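4.3 Setting out the tray and plate

The Kemeys table setting uses one rectangular tray and one round plate. Keep cookware and the toaster to the sides of the mat.

1. Lay the mat flat on the table. Minimum clear width is 700 mm.

2. Place the tray on the mat, printed side up. The word "Rabbit" may face either way.

3. Hold the plate by its rim and lower it beside the tray – do not slide it across the print.

CAUTION: Do not leave a plate resting on the tray rim. It can tip.

Tray and plate positions during setting out:
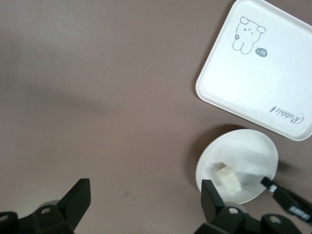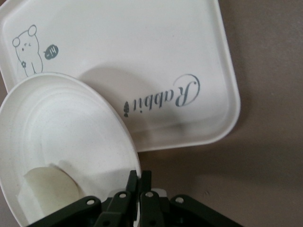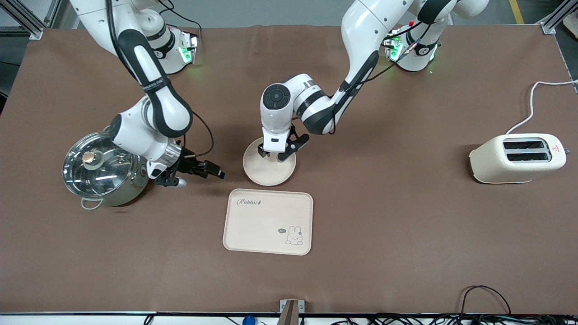
4.4 Clearing and storage

1. Lift the plate off first, then the tray.

2. Wipe the tray with a soft damp cloth. Do not use scouring pads.

3. Store flat. Maximum load on a stored tray is 635 g.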